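The Last Boat from Skustulside

by Rosalind Strickland

Ten minutes to the boat and Lurdes Macedo could not find her mother's ticket.

Not in the coat. Not in the other coat. Not in the biscuit tin where it had lived since May, folded in four, with the number showing. 3572. She knew the number better than her own phone.

"It was in the tin," she said to the kitchen.

The kitchen had no opinion. Tap dripping. Somebody's radio through the wall, the shipping news, Plaratport closed to large vessels until morning. Small vessels at master's discretion. The master was Thibodeaux and he had never shown any discretion in his life, so that was all right, the boat would go.

She tipped the tin out. Buttons, a dead watch, a key to a house in Imier that belonged to other people now. Four candles. A receipt for a pair of shoes, size five, returned.

No ticket.

The thing was, you could buy another. Anyone could buy another, you walked up to the hatch and paid and the girl tore one off the roll. But her mother had bought this one herself, the last week she could manage the hill, and paid in coins, and come home grey in the face and put it in the tin and said there. For when I'm gone. You take me over on that, I'm not having you out of pocket.

And now she was gone and she was in a green jar with a screw lid, in a shopping bag, by the door. Ready before Lurdes was. Typical.

Eight minutes.

She did the bedroom. Under the lamp, under the clock, under the mattress which was stupid but she did it. The wardrobe smelled of lavender and of something under the lavender. She went through the pockets one after another, cardigan, cardigan, the good jacket with the brooch. Tissues, all of them. A lifetime of tissues. A peppermint gone soft in its paper.

She sat down on the bed for one second and then got up agian because if she sat for two she would not get up at all.
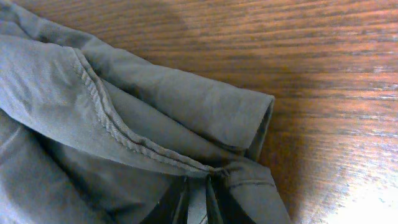 Six minutes. Horn from the harbour, the first one, the long one.

"All right!" she shouted, at Thibodeaux, half a mile off and deaf in one ear.

Think. Where would you put it, you awkward old woman. Not where you said. You never once put a thing where you said. The spare key that was under the pot and was in fact in the pot, in the soil, so that every time you were locked out you had to dig up the geranium. The savings book behind the boiler. The letter from Dad that was burnt, you told us all it was burnt, and there it was at Easter lining the cutlery drawer.

The cutlery drawer.

She had it out so fast the forks went on the floor. Lining paper, blue check. Under the lining paper, more lining paper. Under that a photograph of a dog she did not recognise, sitting on the quay at Imier with its tongue out, and on the back in pencil, Captain, the best of them.

The best of who? They had never had a dog. Her mother could not stand dogs.

She put Captain in her pocket. No time for Captain.

Four minutes. Coat on. Wrong coat, never mind. Bag, jar, door. She got as far as the gate and went back for her glasses and got as far as the gate again. It had started to rain, the thin sort that comes in sideways off the water and gets up your sleeves.

There are 158 steps down from the top road to the harbour at Skustulside and her mother had made her say them aloud as a child, every one, both directions. She found she was doing it now, under her breath, the jar knocking on her hip. Forty-one, forty-two. Mrs next door waved from her window. Sixty. Don't stop. Sixty-six. Lurdes love, is that today? – yes it's today, can't stop, seventy – oh wish her well from us!

Wish her well. Well, why not.

Second horn, the short one. He was taking the rope off. She could see him doing it, slow as a cow, the one slow thing he did, and she knew he had seen her too because he dropped the rope and bent down to pick it up and dropped it again.

"You're late," said Thibodeaux.

"I've lost the ticket."

"What ticket."

"Hers. She bought it specially. I've had the whole house up, it's got the number, it's 3572 –"

"Oh, that," he said. He wiped his hand down his front and went into the wheelhouse and was gone long enough for her to feel the rain properly. When he came out he was holding it. Folded in four.

Lurdes looked at it.

"She used it," he said. "Back end of June. Came down them steps on her backside, more or less, I had to go up and get her the last bit. Wanted to go over. I said you've a ticket for that, haven't you, you've been telling everyone. She said she'd sooner see it."

"She never said."

"No."

"She told me she was at the chiropodist."

"Well," said Thibodeaux. "She had her shoes off."

The engine coughed and caught. There was a family down the far end eating sandwiches out of foil, and a man with a bicycle, and nobody looked round. Lurdes stood with the bag held against her front in both arms. She wanted to be angry and had a go at it. It would not light.

"Was it clear?" she said. "When she went. Could she see it?"

"Clear as anything. Whole island. She sat there, where that bike is. Talked the entire way about a dog."

He held out his other hand, flat, and waited.

"What," said Lurdes.

"That one's been punched. It's one each way for you, and I'll not charge for her."

She paid him. He gave her a new ticket off the roll, still warm from his pocket, and she read the number because you do. 1169. Didn't mean a thing to her. She folded it in four.

Then she went up the far end and asked the man, quite politely, if he would mind moving his bicycle.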